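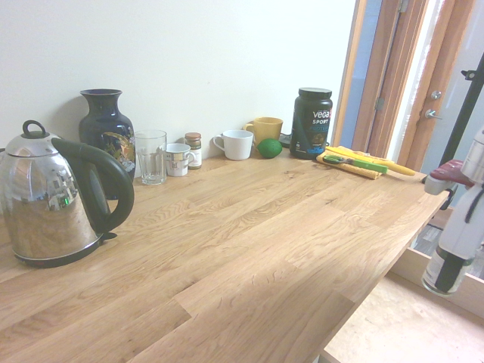 The December open day at Gencombe went better than I'd dared hope, so I'm starting this report with it. We'd promised you a public demonstration before the end of the grant's first year, and Uva (that's our arm, for anyone new to these reports) got a whole afternoon of kitchen work in front of real visitors. I wanted the worktop to look like one at home, with the kettle, the mugs by the wall, a big tub of protein powder, and a banana and a knife with a bright green handle lying on a folded yellow cloth. People asked about that knife straight away! We've since written a page on sharp things for the next demo and I'll send it over once Penner have read it.

We had 80 visitors booked in, split into 5 groups, and I did most of the talking, so apologies to the last group for my voice. The favourite request by far was "can it make the tea?" Not yet, I'm afraid. Lifting a mug by its handle is still on the list for spring, and shiny surfaces give the Grovura software a hard time.

Money next. The day cost £1624, mostly hire of the room and the extra insurance, and that comes out of the outreach line as agreed. I'd like to run three more this year if you're happy, with smaller groups and a longer gap between them so we can reset the worktop properly. Could you let me know before I book the room again?

17 January 2019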